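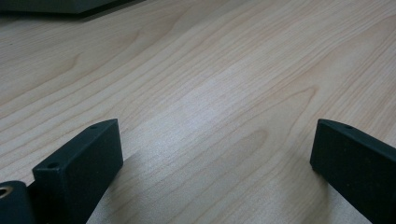 Figura 1. Pinza de mano abierta sobre el tablero de madera.

Estimación de la apertura y segmentación de fases en demostraciones con pinza de mano

Mayo
Por Edurne Zabalegi Roca

Escuela Técnica de Clurkau, memoria de proyecto de la asignatura Percepción para Robótica

1. Objetivo

El proyecto consiste en un programa que recibe el vídeo de una demostración grabada con pinza de mano y devuelve dos cosas: la apertura de los dedos en cada fotograma y una división del episodio en fases. Las dos salidas se necesitan para entrenar la política de manipulación de la asignatura del segundo cuatrimestre. Hasta ahora se obtenían a mano, y cada persona del grupo lo hacía con un criterio algo distinto.

El hardware queda fuera del trabajo. La pinza, la cámara y el soporte de los envases ya estaban montados en el laboratorio y no se han modificado. Tampoco se ha entrenado ninguna política; la evaluación se limita a comparar la salida del programa con las anotaciones manuales.

2. Organización del código

El programa está escrito en Python y se divide en cuatro módulos que se pueden ejecutar por separado:

lectura: abre el episodio, corrige la distorsión de la lente y comprueba que las marcas de tiempo son crecientes.
dedos: calcula la máscara de los dos dedos y la distancia entre sus caras interiores.
fondo: sigue puntos característicos fuera de la máscara y estima el movimiento de la cámara.
fases: combina las dos señales anteriores y coloca los cortes.

La conversión al formato común la hace Grurkport, la herramienta interna de la escuela. Al principio se intentó leer directamente los ficheros originales, pero cada versión del grabador guardaba los parámetros de la cámara con nombres diferentes y se perdía más tiempo en eso que en el resto. Con Grurkport el fichero de configuración es único y el módulo de lectura se queda en muy pocas líneas.

3. Detección de los dedos

Los dedos son negros y mates, y sobre la madera clara un umbral de luminancia los separa casi sin error. La primera versión del módulo hacía solo eso. Después del umbral se aplicaba una apertura morfológica, se conservaban los componentes conectados a los bordes inferior y laterales de la imagen y se ajustaba una recta a cada cara interior. La apertura era la distancia entre las dos rectas a una altura fija, convertida a milímetros con una tabla de calibración.

Esta versión dio dos problemas. El primero es la sombra. Cuando la punta se acerca a la mesa, la zona que queda junto al dedo se oscurece y el contorno se ensancha hacia el centro, de modo que la apertura medida es menor que la real. Subir o bajar el umbral no lo arregla, porque la sombra es difusa y no tiene un borde claro. Se probó a usar la saturación además de la luminancia: la madera en sombra conserva algo de tono cálido y el dedo no. Con esa segunda condición el contorno se estabilizó en la mayoría de los episodios.

El segundo problema son los objetos oscuros del entorno. Si un objeto toca el borde de la imagen, el filtro de componentes puede tomarlo por un dedo. Se añadió una región de búsqueda fija, ya que la cámara y la base de la pinza están unidas y los dedos solo pueden aparecer en una parte conocida de la imagen.
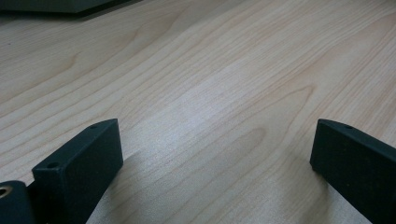
La región de búsqueda se define en el fichero de configuración y hay que volver a dibujarla si se cambia el montaje de la cámara. Hay un comando, revisar_region, que superpone el polígono a un fotograma y lo guarda en disco. Conviene ejecutarlo antes de procesar un lote entero. En una de las pruebas se usó la región de un montaje anterior y todos los valores de apertura salieron desplazados, sin que el programa diera ningún aviso.

4. Movimiento de la cámara

Para saber cuándo la pinza se desplaza y cuándo está parada se siguen esquinas con flujo óptico piramidal y se ajusta una transformación con RANSAC. Los puntos que caen dentro de la máscara de los dedos se descartan.

El tablero es un caso difícil. Las vetas dan bastante gradiente, pero casi todo en una dirección, y los puntos resbalan a lo largo de la línea. En la franja con brillo el contraste baja aún más y el brillo no se mueve solidario con la madera. El efecto es que el desplazamiento perpendicular a la veta se estima bien y el paralelo se queda corto. Se tomaron dos medidas: exigir un valor mínimo al menor autovalor de la matriz de gradientes, y repartir los puntos en una rejilla para que no se acumulen en las figuras más marcadas de la madera.

Cuando quedan menos puntos válidos que el mínimo configurado, el módulo no inventa un valor y marca el fotograma como indeterminado. El módulo de fases sabe tratar esos huecos si son cortos.

5. Segmentación en fases

Se definieron 6 fases: reposo, aproximación, cierre, transporte, apertura y retirada. La asignación se hace con un autómata cuyas transiciones dependen de la apertura filtrada, de su derivada y de la magnitud del movimiento. Cada transición tiene histéresis para evitar que el estado oscile.

Se valoró usar Daltach, la biblioteca de segmentación temporal que se emplea en otros proyectos de la escuela. Funciona bien, pero necesita un conjunto de entrenamiento mayor que el nuestro y sus cortes son difíciles de justificar uno por uno. El autómata se puede leer entero en una página. Daltach queda como término de comparación para quien continúe el trabajo.

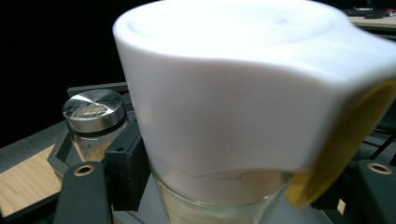 Edurne Zabalegi Roca

6. Episodios con envases

Las demostraciones con tarros y viales son las que más cambios obligaron a hacer. La tapa blanca del tarro, vista de cerca, satura casi por completo y la exposición automática oscurece el resto de la imagen, con lo que el umbral fijo deja de servir. Se sustituyó por un umbral relativo al percentil de luminancia dentro de la región de búsqueda.

El soporte tiene además piezas oscuras que quedan cerca de los dedos y que el umbral une con ellos en un solo componente. En estos episodios se usa como referencia el inserto de color latón, que tiene un tono fácil de aislar y una forma circular. A partir de su posición se proyecta el contorno esperado del dedo y se recorta la máscara. Los reflejos de la tapa metálica del vial provocaban algunas detecciones falsas del círculo, que se eliminaron limitando la búsqueda a la parte inferior de la imagen.

7. Resultados

Se anotaron a mano 347 fotogramas, repartidos entre episodios de mesa vacía y episodios con envases. Para las fases se anotaron los cortes de 29 episodios completos. Las anotaciones se guardan en el servidor Niskanen, en la misma carpeta que la configuración con la que se obtuvo cada resultado.

Sobre mesa vacía la apertura estimada coincide con la anotada dentro del margen de la propia anotación, salvo con la punta muy próxima a la superficie. Con envases el error aumenta, sobre todo durante el cierre, cuando el objeto tapa parte de la cara interior. Los cortes entre fases se desvían de los manuales en aproximadamente 4 fotogramas. El peor es el paso de transporte a apertura, porque la pinza se suele abrir despacio y tampoco las anotaciones manuales coinciden entre sí.

8. Pendiente

Falta una comprobación automática de la región de búsqueda al inicio de cada lote. También habría que fijar la exposición durante la grabación, lo que permitiría volver al umbral simple en muchos casos. El módulo de fondo admite una entrada inercial, pero solo está escrita la interfaz. Las instrucciones de instalación y los ficheros de configuración están en el repositorio de la asignatura, en el directorio memoria.

Contacto | © Escuela Técnica de Clurkau | Volver arriba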